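Wynne build, month three. The two hand-held grippers are finished enough to use, so I'm putting the notes up in one thread for anyone making something similar. Long one.

For new followers: Wynne is the arm I'm building in the shared workshop. The hand-helds have the same finger pads the arm will get. We carry them about and do jobs with them, record it, and the arm has something to copy later.

Body first. Printed in grey, matt finish. My first version was too thin at the wrist end and split along a layer line when I leaned on it. I thickened the wall by 3 mm and it has held up since.

Finger pads next. Solid rubber was no good on anything flat and smooth. I went to a soft wedge with a mesh face, which gives when you squeeze and wraps round the object a bit. Much better on mugs, still poor on paper.

Trigger spring came out of a Jokden clamp. Too stiff. After 20 minutes my hand ached, so I cut one coil off. Should have done that first.

Wiring. I used a Sekuvar connector on the first one because I had a bag of them. They work loose if you turn round quickly. Second one has a screw collar and I'll be changing the first to match.

Walking about with it in the workshop, by the chair and the brick wall:
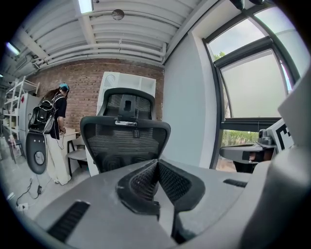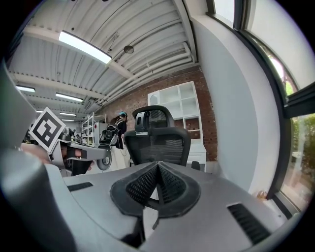 Weight is the next thing to sort. I can hold one up for a whole session but I feel it in my forearm the day after. I think I can lose 40 grams from the housing by ribbing the inside instead of printing it solid.

Calibration took longer than the build. If the camera mount shifts even slightly, the positions drift and the recording is no use. I now check it at the start and again at the end. If the two don't agree I bin the lot.

Meinir Ruddock asked what I use for the mount screws. M3 with nylon lock nuts. Threadlocker attacked the plastic on my test piece, so keep it away from the print.

Someone else asked about cost. I haven't added it up properly. The camera is the dear part. The printed parts are cheap if you don't count the failed ones, and I had a lot of failed ones.

Target is 1000 recordings before I try training anything on them. Picking up, putting down, opening a drawer, moving things from one shelf to another. Dull jobs, mostly. I'd like them done by September.

A few things I'd change if I started again. Print the housing in two halves so you can get at the wiring. Put the cable exit at the back, well away from the trigger. Label both ends of every lead.

Files: I'll put them on Ditport once I've redrawn the jaw carrier. The current drawing has a hole in the wrong place and I've been drilling it by hand every time, so please don't ask for that version.

The arm itself is still in bits. Shoulder joint is printed, elbow needs a new bearing seat, and the base plate wants two more holes. I'll do a separate thread when it can hold itself up.

Replies are open if you've got a better idea for the paper problem. I've tried a thin silicone edge on the pad and it peeled off the first evening. Next try is stitching it on.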